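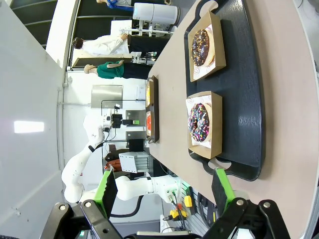

Two chocolate-glazed doughnuts in their boxes, one with sprinkles.

Greston Desert War Starter Set, 6mm
Made by Widmer Miniatures
Stock status: in stock

The Greston starter set gives two players enough 6mm armour and infantry for an evening game set in the Western Desert, 1941 to 1942. There are 157 pieces in the box, all cast in white metal, with a British force and a German one. Everything is supplied unpainted. Bases are included, rules are not.

The range was sculpted by Tsehay Admasu, who also did the Widmer trucks and field guns. The tanks are one-piece castings with separate turrets. Infantry come in strips of four and can be left as strips or cut apart with clippers. Detail is on the heavy side, as it needs to be at this size - hatches, tracks and stowage all stand up enough to take a wash without much effort.

What's in the box

British tanks, with turrets
German tanks, with turrets
Armoured cars for both sides
Towed anti-tank guns and tractors
Infantry strips
Lorries, soft top
MDF bases, 2mm thick
Painting and basing sheet, one side of A4

A full packing list is printed inside the lid. Please check your set against it before you start cutting and gluing, as we can only replace missing parts from an unstarted set.

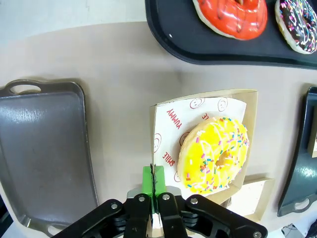 Basing is where most of the questions come in. The set is supplied with 30mm square bases, which will take one tank or three strips of infantry with room left over for a bit of scrub. If you already base on something else the castings will fit anything from 25mm upwards. For the ground we use Fusutel Fine Sand over PVA, then a coat of mid brown and two drybrushes, the last of them very pale. Don't be tempted to finish on a strong yellow. A shade like the icing on that doughnut looks cheerful in the pot and far too bright across a whole battalion, and a plain light beige close to the tabletop it is sitting on will look much more like desert. Let the sand dry overnight before painting it.

Painting

Undercoat in light grey or sand, never black. At 6mm a black undercoat kills the colour and you will spend the rest of the evening trying to get it back. Saron Kumsa painted our display set with Irkon acrylics and used only eight paints for both armies. The list is on the sheet in the box. British vehicles were done in a single stone colour with a brown wash, and the Germans in a slightly yellower sand with the same wash, so that you can tell them apart at arm's length.

Tank turrets can be glued or left loose. We leave them loose.

Rules

The set will work with any rules that use a platoon or a company as the basic unit. One tank to a base can stand for a single vehicle or a troop, according to taste. For a first game we suggest a table of 4 feet by 3 with a ridge across one corner and a track running the long way.
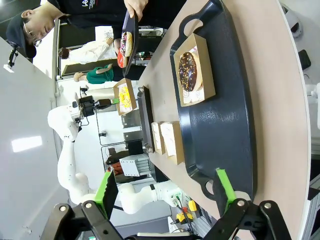
A boxed doughnut on the dark serving tray.

Adding to the set

Everything in the starter set is also sold in separate packs, so you can build up either side later. Italians are being worked on and should be ready in September. The desert buildings are a different line, in resin, and have their own page.

Specification

Scale: 6mm (1/300)
Material: lead-free white metal, MDF bases
Pieces: 157
Assembly: turrets, guns and some tractors
Glue: superglue, not supplied
Age: 14 and over. Not a toy. Small parts.

Postage and returns

Sent second class within the UK, normally in two working days. Overseas postage is worked out at the checkout by weight - white metal is heavy, so do look before you order. Unopened sets can be returned within 28 days. If a casting is miscast or bent beyond straightening, send us a photograph with your order number and we will post another.

Page last updated 28 April 2025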